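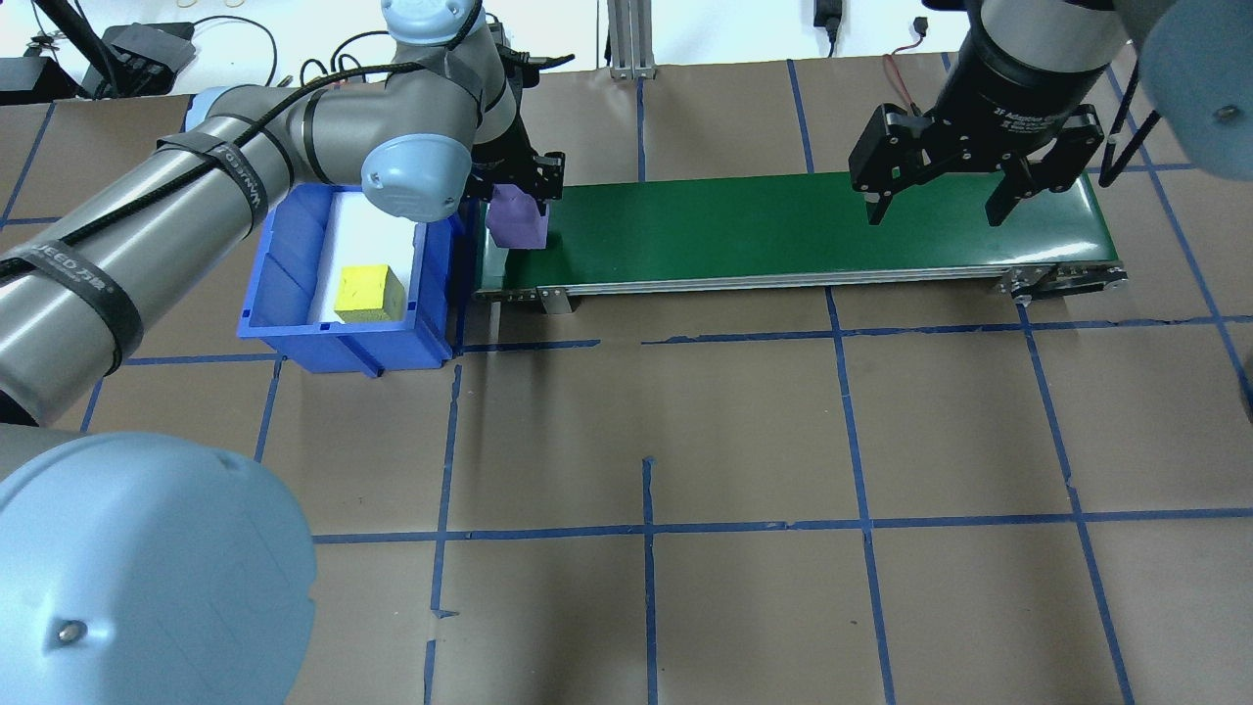 Small green conveyor belt keeps creeping to one side, and what to do about dusty foam blocks?

Asked by Bradley Oakley, Aug 21, 2025
Category: Workshop and Hobby

Hi everyone, long-time reader and very occasional poster. I have a little belt conveyor that I use for sorting colored blocks. It has a dark green belt, an aluminum rail along the front and a black roller at one end, nothing fancy. I picked it up in April when a packing shop over in Brodmont was clearing out its back room, and up until lately it has been a real pleasure. Blocks come along the belt, each color goes into its own plastic bin, and I could honestly watch it all afternoon.

The trouble is that the belt has started creeping toward the front rail. It isn't dramatic. I set it nice and centered, let it run while I get a coffee, and by the time I'm back it is rubbing on the aluminum and making a faint squeak. I've given the tension screws a few turns each way and I think I've made it worse, because now it creeps faster!

The other thing (I hope it's all right to put both in one post) is the blocks. Some of mine are soft foam and they pick up every bit of fluff in the room. The yellow ones look grubby before anything else does. Can they be washed, or will they fall apart on me? And could the fluff be what is bothering the belt?

Thanks for reading all this. My wife says I could have asked it in one line.

Answer from Edeltraud Weidemann
Marked as most helpful

Hello Bradley, and don't apologize for the long post, I'd much rather have too much than too little. I looked after the packing line at a seed company in Flustmont for a good stretch of my life, and wandering belts were my bread and butter. Yours is a smaller cousin but it will behave just the same.

Before you touch a screw again, switch it off, unplug it and clean the rollers. I mean really clean them, all the way around, turning them by hand as you go. A bit of fluff packed down at one end of a roller makes that end a tiny bit fatter, and the belt will climb toward the fat end every time. So yes, your foam blocks may well be part of it. A soft cloth with warm water and a drop of dish soap is plenty. Wipe the underside of the belt too, as far as you can get. Let everything dry before it runs again.

Then check that the whole thing is sitting flat. If one corner is propped up on something, or a bracket has been tightened down with the rail slightly twisted, you can fuss with the tension until Christmas and get nowhere. Loosen the bracket, let the rail settle, tighten it again.

Now the screws. Put both sides back to even, measuring from the end of the rail to the middle of the roller on each side, and I'd want them within 2 millimeters of one another before I started. The belt runs away from the tighter side, so if it creeps to the front, give the front screw a quarter turn tighter and leave the back one alone. Then wait! This is where people go wrong, and I say that fondly, having done it plenty of times myself. A belt takes its time to answer you. I used to count 100 trips around before I let myself make another change. On a short belt that goes by quickly enough.

If it wanders to the front and then to the back and then to the front again, look at the seam where the belt is joined. A crooked seam can't be adjusted away and you would want a new belt.

For the foam, lukewarm water, mild soap, squeeze and don't wring. Stand the blocks on a towel overnight and turn them once. No dryer, please. And a lid for the bin when you're done for the day would save you a good deal of washing.

Do write back and tell us how you get on.

Answer from nowicki_garage

Just buy a new belt. I paid more than 200 for mine with shipping and it hasn't moved since. Trimier sells them by length, measure the old one flat. A whole new conveyor was 1,990 when I looked so no thanks.

Lint roller for the blocks.

Comment from Bradley Oakley

Edeltraud, there was a ring of gray felt on the back end of one roller as thick as a shoelace. I'm a little ashamed. It's cleaned off now and the screws are back to even, and I'm doing my counting. The yellow blocks are on a towel on top of the washing machine. nowicki_garage, I've written down the belt place in case the seam turns out to be crooked, thank you.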